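Siham Zoubi
@sihamzoubi

Bon, je me lance dans un petit fil sur un sujet très sérieux : faire son levain quand on habite un appart mal chauffé et qu'on n'a aucune patience. 🧵

Siham Zoubi
@sihamzoubi

J'ai commencé en mai avec de la farine de seigle et de l'eau du robinet, dans un vieux bocal Lehner qui traînait au-dessus du frigo. Le premier essai sentait le vernis à ongles. Poubelle. J'ai recommencé le soir même, vexée comme un pou.

Siham Zoubi
@sihamzoubi

C'est Athina Tzavaras qui m'a sauvée (merci Athina !!) en me donnant 2 cuillères du sien. Il s'appelle Platitz, ne me demandez pas pourquoi. Le mien s'appelle Gadska - il fallait bien rester dans la famille.

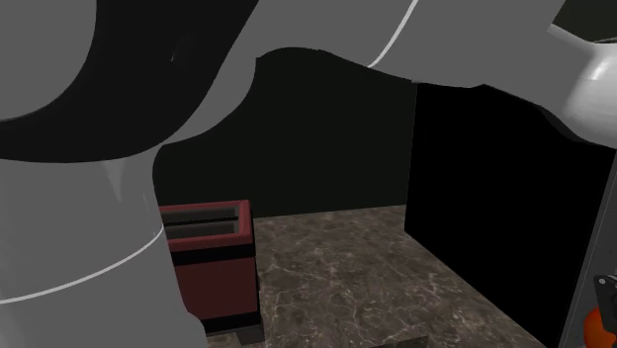
Siham Zoubi
@sihamzoubi

Est-ce qu'on peut laisser son levain au frigo pendant les vacances ?

Deux semaines sans problème s'il a été bien nourri juste avant, avec une pâte assez ferme. Au retour, on jette le liquide gris du dessus et on le rafraîchit deux fois avant de faire du pain.

Siham Zoubi
@sihamzoubi

Pour les proportions je fais au plus simple : le même poids de levain, de farine et d'eau. Il y a des gens qui calculent tout au gramme avec des tableaux, je les admire de loin. Moi j'ai une balance qui s'éteint quand je verse trop lentement.

Siham Zoubi
@sihamzoubi

Côté cuisson : cocotte en fonte, four à fond, couvercle pendant la première moitié. J'ai raté 3 pains avant d'en avoir un correct, dont un que mon frère a proposé de garder comme cale-porte. Le goût était très bien, hein - c'est la mâchoire qui ne suivait pas.

Siham Zoubi
@sihamzoubi

Ah et pour le surplus : des crêpes ! Un œuf, un peu de lait, une pincée de sel, dans la poêle bien chaude avec du beurre. J'en mange beaucoup trop.

Siham Zoubi
@sihamzoubi

Prochain chantier, la brioche au levain. Si quelqu'un a une recette qui ne demande pas de se lever à cinq heures du matin, je prends, mes messages sont ouverts 🥐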